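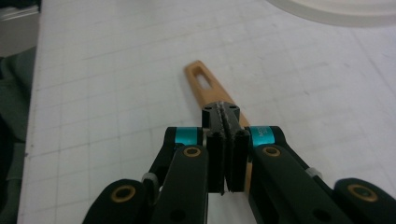

Handle with the slot, on the cutting mat.

Stolley Tool Library: Handles & Mats FAQ
Updated 2023-09-12

What can I borrow?
Hand tools, mostly. Knives, scrapers, brushes, small saws. Mats too. Full list is on the sheet by the door at Trerus.

How long can I keep stuff?
Two weeks. Mats one week, they go fast. Need longer? Email before it's due, not after.

What's the slot in the handle for?
Hanging up. A peg or a loop of cord goes through it. Put tools back on the pegs please, not in the drawer.

My handle feels rough. Can I sand it?
Yes if it's bare wood. Start at 60 grit only if it's really bad, otherwise go finer. Go with the grain. Wipe the dust off before you oil.

Which oil?
Golob handle oil, we keep a can at the desk. Thin coat, wait, wipe. Second coat next day if it looks thirsty. Lay rags flat outside to dry, dont ball them up. They can catch fire.

Can I oil on the mat?
No. Newspaper under it. Oil on a mat is a pain to get off.

How do I clean a mat?
Cool water, drop of dish soap, soft cloth. No hot water, it warps. Dry it flat. Never leave one in a car in June.

Is the grid accurate?
Good enough for most jobs. For anything fussy measure with a steel ruler.

Can I cut on both sides?
Depends on the mat. Check for a grid or a label, ask if your not sure.

I broke a handle. Now what?
Bring back all the pieces. A clean split can usualy be glued and clamped overnight. If it's snapped across, we replace it. Replacement is 66 kronor, no late fee on top.

Do you sell handles?
A few, from Endska. When they're gone they're gone.

Is there a deposit?
500 kronor, back when you return everything. Card or cash.

Can I donate old tools?
Sure, rust is ok. No power tools right now, shelf is full.

Who do I ask?
Ankica Stojanović, Tuesday evenings at the desk. Other days leave a note in the box.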